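Wivine Garment Handling Set: Data Card
February 2022
Prepared by Ayman Younis and Ghizlane Belkadi

# Wivine Garment Handling Set

## Summary

Wivine is a collection of recordings made to compare two parallel-jaw grippers, Jadilier and Sqalli, on clothing that hangs from a rail. It was assembled by the Surmont manipulation group for internal evaluation and is released so that other laboratories can repeat the comparison with their own hardware. The set covers 18 garments. Each garment was handled with both grippers under the same controller settings, and every attempt was kept, including those stopped by the operator.

The set is intended for the evaluation of grasp selection and grip force on cloth. It was not designed for training walking behavior, and the leg joint values are stored only so that the posture of the robot can be reconstructed.

## Recording setup

All recordings were made in a furnished bedroom. The group chose a room of ordinary size because earlier trials on an open laboratory floor gave reach and collision figures that did not carry over to homes. 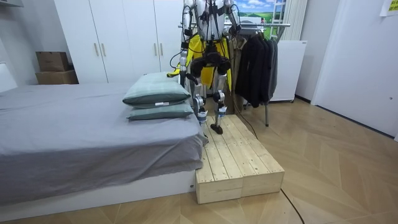 Base height was fixed before any gripper was compared. A change in standing height alters the angle at which the wrist meets the rail, and the first trials could not be used for this reason. The robot therefore stands on the low pine platform next to the bed, with the clothes rack on its other side, and both feet remain on the boards throughout a session. Users who reproduce the setup should measure the height of the rail from the surface on which the robot stands and enter that value in the session file.

Two camera views are supplied. The room view comes from a fixed camera and is meant for checking posture and clearance. The head view is the main source for grasp labels. The two streams share a clock, and any session in which the clocks drifted apart has been marked in the index.

## Task definition

An attempt begins with the arm at rest and the garment on its hanger. The operator names a target region: shoulder, collar, sleeve, or hem. The controller closes the gripper on that region, holds, and applies a short pull before release. There are 4 target regions and 4 force levels, and each combination is recorded with each gripper.

Shoulder grasps received the most attention during labeling. When the jaws close beside the hanger, they may take up cloth alone or cloth together with the hanger arm, and the two cases look alike in the force signal. Annotators were instructed to decide from the head view and to use the label "uncertain" where the fold hides the contact. In shoulder attempts such as the one below, the fold at the jaws is marked separately from the creases elsewhere in the garment.

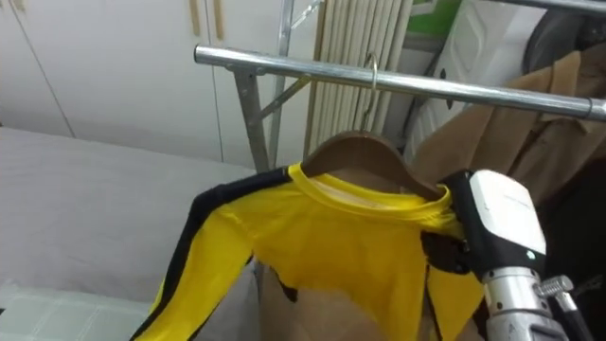 ## Contents

Each session folder holds the following material:

- Head view and room view video
- Arm and leg joint positions
- Gripper opening and commanded force
- Target region and force level
- Outcome label and annotator notes

Outcome labels are "held," "slipped," "missed," "hanger contact," and "uncertain." A grasp is labeled "held" only if the cloth stays in the jaws through the full pull. Labels were assigned by Ghizlane Belkadi and reviewed by Ayman Younis. Disagreements were settled by viewing the recording together, and the first label is retained in the notes.

## Known limitations

The garments were selected from adult sizes. Very thin fabrics and knitwear with a loose weave are not well represented, and results for Jadilier in particular should not be extended to them.

Only one rail height was used. Bright reflections from the metal rail affect depth estimates in the head view, and users should not rely on raw depth within a hand's width of the rail.

Commanded force is not the same as measured force. Neither gripper was fitted with a fingertip sensor.

## Use and maintenance

The set may be used for research and teaching. Publications should state which gripper was evaluated and whether attempts labeled "uncertain" were included in the totals. Corrections to labels are collected by the authors, and a revised index is planned for March. Recordings will not be altered in that revision, and session numbers will stay the same.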